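Zernden Castle

Zernden is a small ruined castle on a wooded spur above the village of Roldale, and I'll say straight off that it's one of my favourite places to write about. It sits at 462 metres above sea level, with a steep drop on the river side and a gentler slope on the other, and the gentler slope is where everybody has always attacked it from.

Name

The oldest spelling I've come across is Cerndyn, in a land register kept at the parish. Local people just call it the Candow, after the hill it stands on, so if you ask for directions to Zernden in the village you may get a puzzled look (I certainly did!).

History

The first building was a timber tower put up by a minor knight of the Jelínek family, who collected tolls from carters using the ford. His grandson rebuilt it in stone, added a round keep and a chapel, and ran out of money before the chapel got a roof. You can still see the row of sockets where the beams were meant to go.

The Jelíneks held on to the place for 171 years, then lost it over a debt to a wool merchant who never lived there and let the stables to a brewer. A fire one August finished off the upper floors. After that the villagers helped themselves to the stone, and plenty of houses in Roldale have a bit of grey castle in the corner of a barn or under a doorstep.

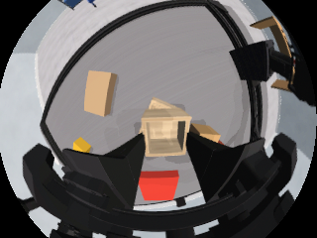 Things picked up when Marcela Hrubý bought the hill and the farm below it. She was a schoolteacher with a small inheritance and a great love of plants, and she had the walls propped, the well cleared and the old ditch drained and turned into a walk. I've read her letters, and she complains about goats on nearly every page.

Layout

The keep stands to roughly two-thirds of its first height. There are 3 gates, one inside the other, and the middle one is the best preserved, with the groove for the portcullis worn smooth at hand level. The chapel is on the east side. Bring a jumper, as the wind comes through there even in summer.

The garden

Hrubý planted the ditch walk with lilac, dogwood and something like 500 rose bushes, mostly old climbing kinds. Many have gone wild and now scramble right up the curtain wall, and the colour at the end of spring is glorious – pinks and creams all over the grey stone. The beeches on the north slope are older than her time and were probably left by the brewer as a windbreak.

Visiting

The path starts behind the church in Roldale and takes me half an hour, a bit less coming down. The inner gate is locked at dusk. The lilac is usually over before the roses get going, so you'll have to pick one or come twice.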